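Grarkness Arms brings back the quiz, and this time it has rules

2024-02-06

The Grarkness Arms is bringing back its music quiz in March after a break long enough for the regulars to forget who won the last one, although four separate teams say they remember perfectly well.

The new version is called Name That Intro and will be run by Valdovinos, the events outfit behind the yacht rock bingo at the Mivness Social Club. Anyone who went to that will know what they are in for. Anyone who didn't may like to ask a friend, then come anyway.

Doors open at seven and the first round starts at eight, or whenever the darts team can be persuaded to give up the good table. There are 30 intros in all, split over three rounds, with the last round made up entirely of songs that got to number two. Entry is two pounds a head and teams can have up to six people. The pub would like it known that a person standing behind a team and whispering is a member of that team.

Past quizzes leaned rather heavily on the year 2006, which was when the old quizmaster stopped buying records. Valdovinos has promised a wider spread, with at least one round containing music made by people under 40. There will still be some 2006, as a courtesy.

The winning team gets a bar tab worth 90 pounds, to be spent on the night or within the month. Second prize is a meal for two at the Grastent Grill across the road, drinks not included, which should make for a lively chat among teams of six. Last place gets the trophy. It has been in the pub's window for years and the landlord is keen for it to go and live with someone else.

Fancy dress is welcome but carries no points, after the business with the inflatable saxophone. There is a separate prize for best team name, judged by the bar staff, who have asked us to say that they have already heard the one you are thinking of.

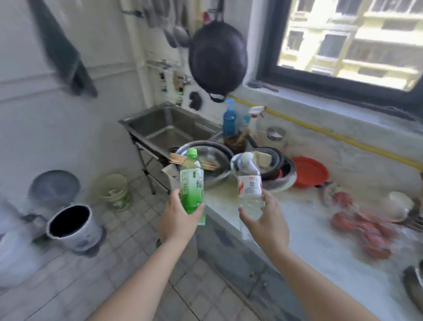

The kitchen will stay open until half past nine for chips, toasties and the pie, and there is a soft drinks offer for drivers all evening. Phones go in the bucket on each table while a round is being played. They can come out in the breaks, when it is too late to do any good.

There is room for 14 teams and no more, as the fire officer has been quite clear on the matter. Tables can be booked at the bar in person. The pub does have an email address - it is on the sign outside - but bookings sent to it have been known to turn up some time after the event.

Live music carries on as normal in the meantime, with the open mic night in the back room and the covers band on their usual slot. The band has been asked to keep off any songs that might come up in the quiz, and has so far agreed to drop one.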